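How Does a Soccer Team Get Promoted?

Say your town is called Zuvdale, and your town has a soccer team. It isn't a great team. It plays in the bottom league, in front of 200 people and a dog.

In many countries, leagues are stacked up like bunk beds. The best teams sleep on top. Zuvdale is on the floor, next to the socks.
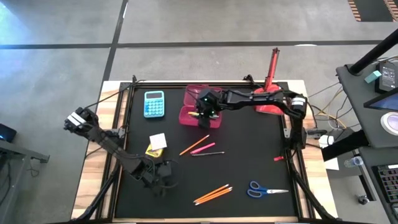
Each season, every team in a league plays all the others. A win is worth three points and a tie is worth one. Losing gets you nothing, except a quiet bus ride home.

When the season ends, the points are added up. Suppose Zuvdale finishes first and Trostis finishes second. Both go up a league, and two teams from the league above come down to take their places. Going up is called promotion. Going down is called relegation, a long word for a bad afternoon. 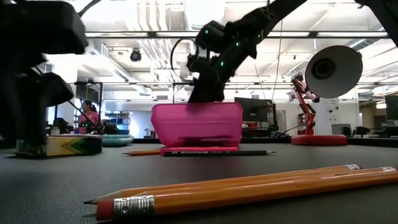
What if two teams have the same points? Many leagues look at goal difference — the goals you scored minus the goals you let in. So if you are losing 6-0 to Dogar, please keep defending. It may matter in the spring.

Promotion means tougher games and bigger crowds. Zuvdale might need 600 seats now. It has 330, and a few of those are buckets.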